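Moving from a city apartment to a small town: how did you make friends?

Zirnar
Posts: 601

Hello all, long time reader of this board and not much of a poster lately. My husband and I left the city in April after fourteen years in the same apartment, and we love the house, we love the quiet, we even love the awful green bathroom. What I did not expect is how hard it would be to meet people! In the old building I knew everybody just from waiting for the elevator. Now I wave at cars. I'm 52, I work from the kitchen table, our kids are grown, and we're not churchgoers. Where did you all start?

Justamness
Posts: 2,114

Oh, I feel for you, we did the same thing and the first winter was long. My advice is to pick one place and keep going back at the same hour. For me it was the diner by the post office at 7 in the morning. I sat at the counter with my eggs and my crossword, and after a couple of months the lady on the next stool started giving me answers I hadn't asked for (wrong ones, mostly). She's coming to us for Thanksgiving. It's slow, but you become part of the furniture and then people talk to you.

Tudose
Posts: 388

I'm going to disagree a little with Justamness, with love. Sitting at a counter works if you're the kind of person strangers talk to. I am not! I have been drinking coffee in the same shop for 4 years and I couldn't tell you a single name. What worked for me was signing up for something with a job to do, so there was always a reason to open my mouth. I took an evening class at the community college, and I didn't much care which one. My wife thought I'd lost my mind, seeing as I can barely run the dishwasher.
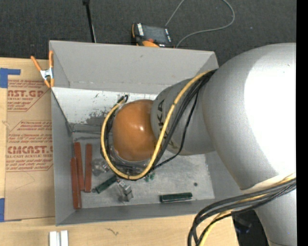
The class ran for ten weeks and by the third one a few of us were going out for pie afterward. Two of those people helped me put up my fence. I really believe it's easier to get friendly with somebody when you're both looking at something else and being equally bad at it.

Justamness
Posts: 2,114

Well, fair enough, Tudose, but a class costs money and then it ends. The diner is always there, and eggs are cheap. Cheaper than tuition, anyway.

Trellard
Posts: 97

Can I put in a word for simply knocking on doors? I know it sounds old-fashioned. When we moved in I baked 2 loaves of banana bread and took them to the houses on either side. One neighbor, Delia Ardeleanu, had me in her kitchen until dinnertime and lent me a ladder before I'd even mentioned needing one. The other took the bread, said thank you and closed the door, and that was fine too.

Tudose
Posts: 388

I'd have been the second neighbor, I'm afraid. Nothing against banana bread. I just never know what to say on a doorstep.

Zirnar
Posts: 601

You're all so kind, I've read this out loud to my husband twice. He is firmly on the side of eggs. I think I'm somewhere between Tudose and Trellard, because I do like having something in my hands when I meet people. I looked up the fall classes last night and there's one in upholstery, and we do own a terrible armchair.

Trellard
Posts: 97

Take the upholstery! And do bake something small for the first night. Relu Anghel down our road took that sort of course and he's been redoing dining chairs for half the street ever since. Let us know how the armchair comes out.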